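Folding tips I brought home from a robot open day (and the ones I left there)

Posted 2021-01-06 in Laundry and Linen

Back in August I went to the open day at Virninis, where they were showing how machines are being taught to deal with clothes. I write a page of laundry tips and I iron for a household that treats the floor as a wardrobe, so I had an interest. I also had my doubts, and I still have most of them.

The leaflet at the door promised "the end of the laundry pile". Inside, the Nisar arm took 14 minutes over one bath towel and left a corner sticking out. The man from Baumgartner told us the system had learned from 1,881 folds done by people. I asked how many of those were fitted sheets and he said that was planned for a later phase. I bet it was.

Still, watching someone fold slowly with two clumsy fingers on each hand does show you where the effort goes. I came home and changed a few habits.

Spread it out first
Every demonstration began with the garment laid flat before any fold was tried. I used to fold in mid-air, against my chest, and then wonder why my jumpers came out lopsided. A bed is better than a table for anything with sleeves. Clear the pillows off if you can, and pull the duvet tight or you will be folding the bumps in.

Start from the far corners
Take the shoulders or the hem, never the middle. If you pinch the middle you make a new crease and then have to chase it. The people with the grippers had no choice about this, as two fingers can't smooth anything. You have a whole palm, so use it after each fold and push from the centre outwards.

Jackets and big shirts
Do the zip or the buttons up first. Lay it face down, bring one sleeve straight across the back, then turn the cuff down towards the hem. Same again on the other side. Fold up from the bottom in thirds. Let a sleeve hang over the edge of the bed while you work and its weight will drag the rest round, so tuck it in early.

Printed fronts
Keep big lettering on the inside of the fold and don't put a sharp crease through it. Old prints crack along the line. I lost a good sweatshirt that way and it had nothing to do with robots.

Dark clothes
Fold these in daylight, by a window if you have one. I missed a toothpaste mark on a black jacket for weeks under the bedroom bulb.

What I left behind
The Edov folding board, on sale by the exit. It is a hinged sheet of plastic and a cut-up cardboard box does the same job. I also left the idea of sorting a wash by fabric code with a phone. There was a chart on the wall with 724 codes on it. I have three piles: hot, cool, and ask first.

Would I have one of these machines at home? Not at present. It can't get a sock out of a trouser leg, it needs the bed to itself, and somebody has to carry the washing upstairs to it. I don't doubt the people there work hard, and the hand-held tools they let us try were more fun than I expected - my wrists ached afterwards, mind. But a tidy demonstration with one towel is a long way from a wet Sunday's worth of school uniform, and I'd want to see the uniform done before I spent a penny.

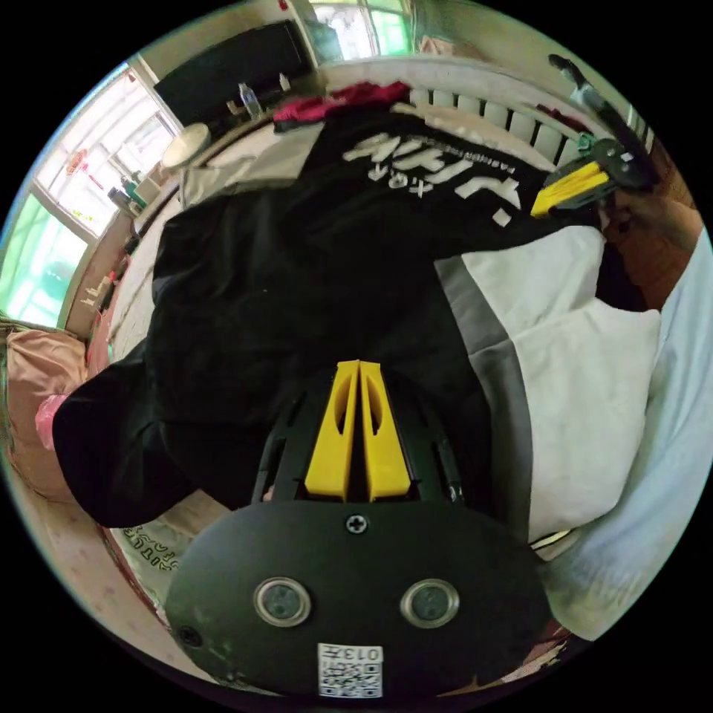
Should a jacket be folded or hung up if it won't be worn for a few months?

Hang it if the shoulders are padded or lined, on a wide hanger. Soft cotton and fleece jackets are better folded, clean and fully dry, near the top of the pile so nothing heavy presses on them.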